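Skalside Brings Back the Ruva Desk Tray, Now With Three Compartments

For release in November
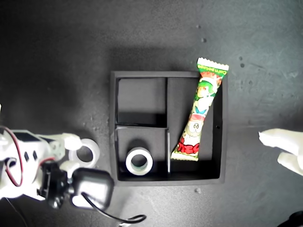
The Ruva tray in black, with a roll of white tape in one corner and a corn potage snack in the long side.

I've been making desk things at Skalside for a while now, and I have never had as much mail about anything as I've had about this tray. So I'm very happy to say the Ruva is back in the shop this November!

The old Ruva was one big open square (I still have mine, it's full of rubber bands). People liked it but kept asking for walls, so now it has walls. One runs all the way from the back edge to the front, a bit left of the middle, and a shorter one splits the left half in two. You get two small cells and one long one. The small ones are a good home for tape, clips, stamps, that kind of stuff. The long one is meant for pens and scissors, but I'll admit mine is mostly snacks. Long ones go in on the diagonal and poke out over the rim a little, and I'm fine with that.

We tried the new layout with 341 customers over the summer and read every single note they sent back. The biggest request was a rim on all four sides, so it has one. The second biggest was "please keep it black," so we did that too, and matte on the inside.

The first batch is 2775 trays. Orders from the Skalside web shop ship first, and the Ramasamy and Reria stores get theirs later in the month. There's a limit of 2 per order until the second batch comes in, sorry about that, we ran out so fast last time that a lot of you missed it.

If you're a shop and want to carry the Ruva, or you write about desks and would like one to try out, drop us a line through the contact page and put "Ruva" in the subject. I read those myself, usually in the morning with coffee.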